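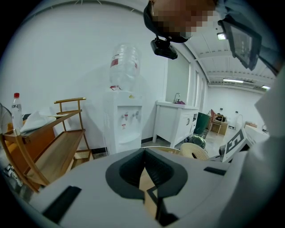
Bremier asks whether the Vitow hand-held gripper can be used before both units are paired. It can't. An unpaired unit powers on but does not record. Complete this section first.

## 4. Pairing and Marker Check

**Note:** Charge both units for 2 hours before first use.

1. Set the units on a flat surface, fingers open. Hold the power button on each until the status light turns green.
2. Start the Hallutance app and select **Add pair**. Enter the 8-digit code from the card in the case.
3. Squeeze and release each trigger 5 times. The app stores the open and closed positions of the fingers.
4. Close the fingers fully. The pads should press together at the center seam. If they do not, repeat step 3.
5. Raise both units so that the marker on one faces the camera of the other. Tilting the marker is acceptable. Hold until the app shows **Linked**. 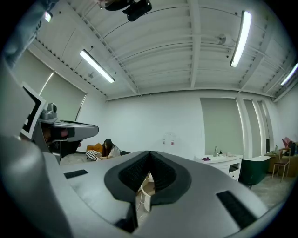

6. Walk the work area with both units, some 12 steps out and back. If the link drops, return to step 5.

**Caution:** Do not bend, laminate, or write on the marker card. Replace a creased card with Lazaridis part only.

**Caution:** Keep hair and loose sleeves clear of the fingers during step 3.

Pairing is kept when the units are turned off. Repeat this section after any firmware update or finger pad change.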